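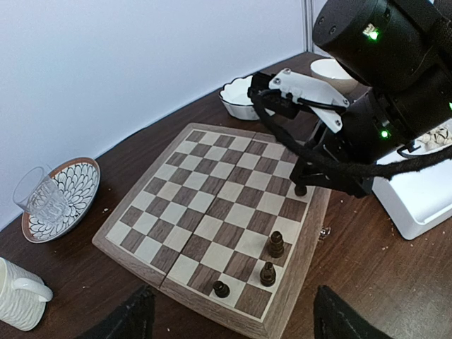 The main item in this report is the gripper fault on the second arm of the Varma cell, which stopped two-arm work in November and took up most of the period. The fault is a slow loss of grip force while the fingers are closed on something small. It does not show on the larger pieces of tableware, and we missed it for that reason during acceptance. It shows on the chess task, where an arm has to hold a small dark piece over the board while the other arm stays close by. A piece that slips on the way down can land on its side or knock over one that is already standing.

Background for readers who did not see the last report: the Skelodcombe site runs two arms at one table, each with its own gripper and wrist camera. Under the Wisley grant we agreed to collect table-clearing and board-game runs with both arms working in the same space. The target for the grant year is 1,398 accepted runs. We had 900 at the end of this period. The plan put us ahead of that figure by now, and the shortfall is all down to the fault and the stop that followed it.

What happened

The first drops were logged as operator error. The operators were told to close the fingers more firmly and carry on, which was the wrong call and cost us several days. The drops kept coming, all on the second arm, and more often in the afternoon than in the morning. Shortly after 3 p.m. on the last day of running, that gripper let go of a piece over the board and the controller did not register the loss. It went on reporting a closed grip on an object. The arm then continued to the place position and pressed its fingertips onto the board. The force limit tripped and the arm stopped as it should. The first arm did not stop. It was only linked to the emergency stop, and a force trip on one side was not passed to the other.

No one was hurt and nobody was inside the marked area. One fingertip pad was torn. We are treating the missing link between the two arms as the more serious of the two findings, and it was reported to the site safety lead the same afternoon.

Cause

We took the gripper off and sent it to Banar, who supplied both units. Their bench test found that the motor current limit dropped as the housing warmed up, due to a wrong value in the firmware settings. The first arm's gripper has the correct value. The two units came in separate shipments and we had not compared their settings on arrival.

The cable to the second gripper was also checked, as it had been our first suspect. It was sound. We have rerouted it anyway to give more slack at the wrist.

Actions taken

Banar corrected the setting and returned the unit. We ran it for 6 hours with a chess piece in the fingers and saw no slip. A force trip on either arm now stops both. This was tested 4 times from each side, at low speed, and worked each time. Grip loss is now checked against finger position as well as current. Settings on new hardware will be compared with the unit already in service before it goes on an arm.

Still open

Runs recorded with the faulty gripper need a second review. Some will be marked as failures and kept, and others will have to come out of the accepted total, so the figure of 900 may fall a little. The written risk assessment has not been updated for the new stop link. We do not need extra money, but we do ask for a two-month extension to the collection phase.

Posted in November by the Skelodcombe project lead

Comments

cellwright: Did the first arm keep moving toward the stopped one, or away from it? Matters for the risk assessment.

Skelodcombe project lead: Away. It was returning to its rest position. We have assumed the worse case in the draft.

grants desk: Extension request received. Please send the revised run total when the review is finished.

tmk: We have two of the same grippers and will check our settings. Which menu is the current limit under?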